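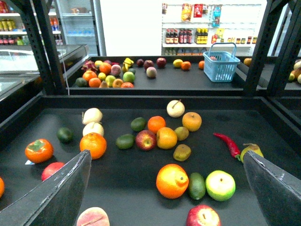

February, Monday, late afternoon

Kiln opened just after lunch, still warm enough that I needed the gloves for the bottom shelf. Mixed feelings! The celadon is lovely, the rutile blue is patchy, and the tin white has crawled again on every single bowl with a sharp rim. I'm writing it all down before I start moving things about and forget which tile was which (see last month, when I did exactly that and lost a whole evening).

For anyone picking this book up: this was the firing with the Mallitz clay, the buff one, not the Rallwood stoneware we normally use. Bisque as usual. Glazes all sieved on Friday and left to stand with the lids on. I stirred them again this time, properly, right down to the bottom with the paddle, and there was a horrid cake of something in the tin white bucket that took ages to break up. I suspect that bucket has been giving us thin glaze off the top and sludge off the bottom for weeks.

Test tiles: 13 in total, and 3 of those I'd throw out straight away. One stuck to the shelf, one had a thumbprint right across the middle (mine) and one I'd forgotten to number on the back, so it could be anything. The rest are on the windowsill in order.
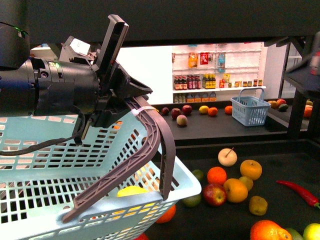
Light blue basket, held by the handle

Crawling first, as it's what's annoying me most. It beads up along the rim and leaves bare clay showing in little islands, much worse on the bowls than on the tiles. Katalin Dudás came through while I was unpacking and reckons it's dust, and she may be right, the bisque had been sitting on the open rack under the skylight for a fortnight. I wiped mine with a damp sponge but I can't swear I got inside the foot rings. The other suspect is thickness. Where I dipped for a slow count of seven it crawled badly, and where I was quick in and out it only pinholed a bit. So next time it's a clean, quick dip, and I want to brush a line of glaze on one rim to see whether it's the dipping or the shape.

Also wondering if there's simply too much clay in that recipe. It powders when it dries, and you can see hairline cracks in it before it even goes in the kiln. I'd been ignoring those. Calcining some of the kaolin would sort it, if I could be bothered to tie up the small kiln for a night. I probably can.

Rutile blue: patchy, but I rather like the patches on the tall jug. It breaks to a toffee brown over the throwing lines, then goes milky where it pools under the handle. On the plates it just looks like somebody spilt something. Specific gravity was a bit low when I checked on Friday and I didn't let it settle and pour off the water, I just went ahead, because I wanted my tea. Pour off first next time!
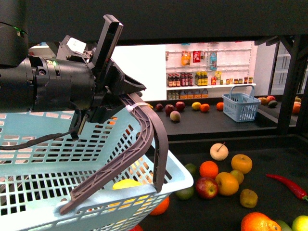 Blue basket, with a white zip tie on its grey handle

Celadon, then. This is the Lengyel recipe with the iron cut down, and it's the best thing in the kiln by miles. Soft grey-green, no crazing that I can find even with the loupe, and it sits beautifully in the carved lines on the lidded pot. I tapped the bowl and it rang. I've copied the recipe onto the inside of the cupboard door, so please don't "improve" it without writing down what you did. On the Mallitz buff it comes out a touch warmer than on the Rallwood. I prefer it, Katalin doesn't, and we've agreed to keep doing both.

The pings started while I was having a biscuit. Always makes me jump. Those were from the rutile blue plates, which are definitely crazing, and I expect they'll carry on all night. Not for food, then. I've put a bit of masking tape on them saying so.

Kiln notes. Back left is still the cold corner. The cone there was barely leaning whereas the front one had its nose on the shelf. Held at the top for 29 minutes, longer than usual, and I don't think it helped the corner at all, it just cooked the front. I'd sooner try a slower climb over the last stretch and leave the soak alone. One of the props has a chip out of the end, so I've moved it to the broken pile. The bat wash on the middle shelf is flaking too. It wants scraping back and doing again, outside, with a mask on.

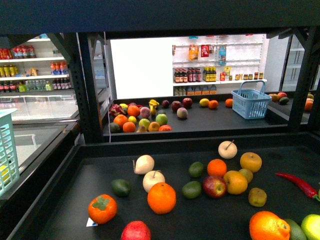 Persimmon, avocado, pears and a big orange on the black table

Spent the last hour with the new wheel, the Iker, which is quieter than the old one but has a pedal I can't get on with. It goes from a crawl to a gallop with hardly anything in between. Threw a few small bowls and kept the least wobbly. They're under plastic by the sink, please leave the plastic on, they want trimming tomorrow and the room's been very dry with the heaters going.

To do:
Scrape and rewash middle shelf
Sieve the tin white again and mark the bucket
Calcine kaolin, small batch
Weigh out more celadon, we're down to a puddle
Ask Katalin whether the cone packs have been ordered
Cover the bisque rack with an old sheet

Cold corner gets the celadon tiles next time, and I'll put a cone on every shelf.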